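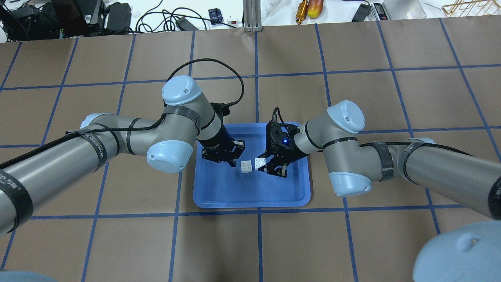 My mother asked me over the phone last week whether she should hold off on replacing her dishwasher, because she had read that robots would be doing the dishes soon. I told her to buy the dishwasher. Then I spent a few evenings trying to work out if that was good advice, and this post is the result.

I should say where I'm coming from. I worked 11 years in the packing room at Jimard, which makes small hardware kits: hinges, cabinet pulls, the bags of screws that come with shelves. I now do scheduling there. I am not an engineer. But I have watched a lot of machines come in the door, and a few go back out.

The machines that stayed do one thing each. We have a bagger that drops a set number of screws in a bag and seals it. It will run all shift if the screws are the right screws. We have a labeler and a case taper. None of them has any idea what it is handling, and it doesn't matter, because the parts show up the same way every time.

The job we still do by hand is the mixed tray. Somebody gets a tray with a few different parts in it, picks them out, turns them the right way and puts them in a box with the instructions on top. In November we timed it over a full week. The average was 38 seconds a box, and the best packer, Lorna Buchanan, did 77 boxes in one hour, which I would not have believed if I hadn't been holding the clipboard.

We looked into having a robot do it. The salesman from Umadura was decent about it. He said that picking up a known part from a known place was easy, and picking up one of two parts lying right against each other was a different job. The fingers need room on both sides. If there isn't room, the machine has to push one part away first, or come in from another angle, and it has to know which of those to do. Lorna does this without looking. She was talking about her sister's wedding most of the time we were timing her.

He also said that two arms are better than one for some of this, since one can hold while the other works, but then you have to keep them from running into each other. I had not thought of that. My own hands have not run into each other in years except when I'm tying a tie.

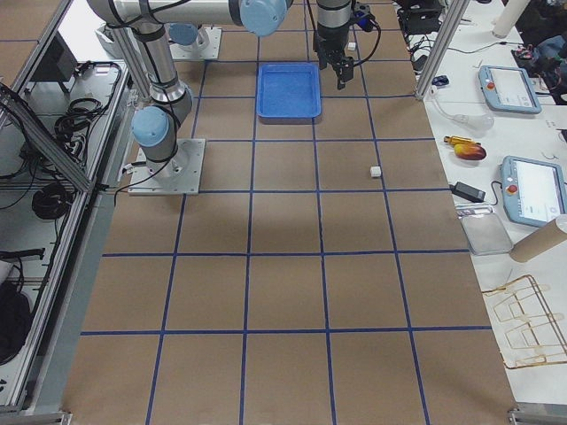
The other thing I keep coming back to is how much of the work is getting the table ready. At the plant, when we put in the bagger, the machine itself took a day to hook up. Then it took most of a month to build guides and bins so that everything reached it in the same place. We moved a wall. People see a video of an arm putting a thing in a tray and think about their kitchen, but no kitchen I know has squares taped on the counter. Mine has mail on it, and usually a cat.

So here is where I came down, by chore.

Dishes. Loading is the hard part and unloading is not much easier. Wet glasses, forks under plates, a pot with food stuck on it. I think a robot could put away a set of matching plates if you gave it all afternoon.

Laundry. Washing and drying were solved before I was born. Folding a towel I can see happening fairly soon. Fitted sheets I can't do either.

Picking up toys. This one I would bet on first. The parts are hard, they don't break, and it doesn't matter much if one is missed. My grandson has a tub of building bricks and I would pay good money to have them off the floor before I walk through at night.

Floors. Already done, mostly. We have had a Kan vacuum for two years. It cost less than the couch and it gets stuck under the couch roughly once a week.

Mixed trays at Jimard. Not this year. I asked for a quote anyway and it came with a line for 60 hours of setup, and then a new setup each time we change the kit. We change kits a lot.

I don't think it's a matter of never. The arms are a good deal better than what I saw when I started, and the man who services our bagger out of Prirville says the same. But a person can be shown the mixed tray before lunch and be doing it alone after lunch, and I haven't seen a machine come close to that.

My mother bought the dishwasher. It gets delivered Friday and I'm the one hooking it up.

1,128 views
14 comments
Share this post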